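Local Listings and Social Activity Dataset

README and data card, maintained by the Etolon research office

Summary

This dataset records how small businesses present themselves on business listing sites and social networks, and how often they post, reply and collect reviews there. It was assembled by Etolon for staff and partner agencies who advise small firms on search visibility. It holds profiles for 706 businesses, each followed for eight months. The businesses are mainly independent shops, trades, clinics and small professional practices.

The dataset is intended for the study of one question: whether the owner's own activity on a profile is associated with changes in how that profile appears in local search results. Other uses are possible and are discussed under Permitted use.

Contents of the release

The release consists of four tables and a folder of notes.

profiles: one row for each business. Fields are the business identifier, trade category, region, month in which the profile was claimed, and whether the profile is run by the owner or by an agency.

posts: one row for each public post. Fields are the business identifier, month, length in words, presence of a link, presence of a picture, and number of public replies. The text of posts is not included.

reviews: monthly totals for each business, with the mean rating and the share of reviews that received an answer from the business. Review text and reviewer names are not included.

positions: monthly search position for each business against a fixed list of 600 search phrases. Where a business did not appear in the first 100 results for a phrase, the position field is left blank. A blank should not be read as a zero, and should not be replaced by an average.

notes: guidance for coders, the list of trade categories, and a log of corrections.

All tables are supplied as comma-separated text in UTF-8. The business identifier is the joining key throughout.

How the data were collected

Businesses were invited through two partner agencies, Kadrić and Linine, and gave written consent before any record was made. Public posts and review totals were gathered at the end of each month. Search positions were taken overnight from a signed-out browser with a cleared history, using the town of the business as the search location.

The sampling plan was drawn up by Mirsad Perić. Coding of trade categories was carried out by Madalena Quintela and Nia Gough, who worked separately and then met to settle differences. Where they could not agree, the category was set to "other" and an entry was made in the log.

Collection for April was interrupted by a change in the layout of one listing site. Review totals for that month were gathered late and are marked with the flag "delayed". Users who require strict monthly spacing should leave these rows out.

Definitions

Claimed profile: a profile for which the listing site shows that ownership has been confirmed.

Active profile: a claimed profile with at least one public post or one answered review in the month. An opening-hours change does not make a profile active.

Agency-run profile: a profile for which the business stated at enrolment that an outside firm does most of the posting. The field was not updated afterwards, so a business that changed its arrangements is recorded under the original one.

Known limitations

The sample is not representative of small businesses in general. Firms that already work with an agency are over-represented, and firms without a website were not invited.

Search positions vary with time of day, device and location. The overnight method reduces this variation but does not remove it. Small monthly movements should be treated with caution.

The tables support statements about association only. A business that posts often may also be spending more on its website, on advertising or on staff, and none of these are recorded.

Trade categories are broad. "Health", for instance, covers dentists, opticians and physiotherapists, whose customers search in quite different ways.

Permitted use

The dataset may be used for research, teaching and internal training. It may not be used to identify, contact or rank individual businesses, nor may it be combined with other sources for that purpose. Partner agencies may not quote results for a single client in sales material.

Published work should name the dataset, the version number and the maintaining office. A copy of any published work should be sent to the office for its records.

Privacy and withdrawal

Business names, street addresses, telephone numbers and web addresses were removed before release. Towns were replaced by regions. A participating business may withdraw at any time, in which case its rows are deleted from the next version. Users are asked to move to the current version when a new one is issued and to delete earlier copies.

Versions and corrections

Corrections are issued with each new version and listed in the log with the table, field and reason. The present version corrects a fault in the posts table by which replies made by the business itself were counted as public replies. Analyses based on the earlier reply counts should be repeated.

Contact

Questions on access and consent should be addressed to Rochelle Sorensen at the research office. Questions on the structure of the tables should be addressed to Biljana Trajkovski. Reports of errors should state the version number, the table and the business identifier.
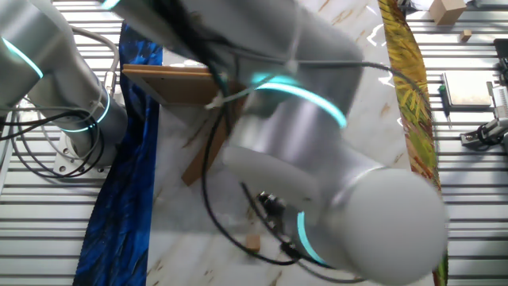

Robot arm in motion over a white marble-patterned work surface.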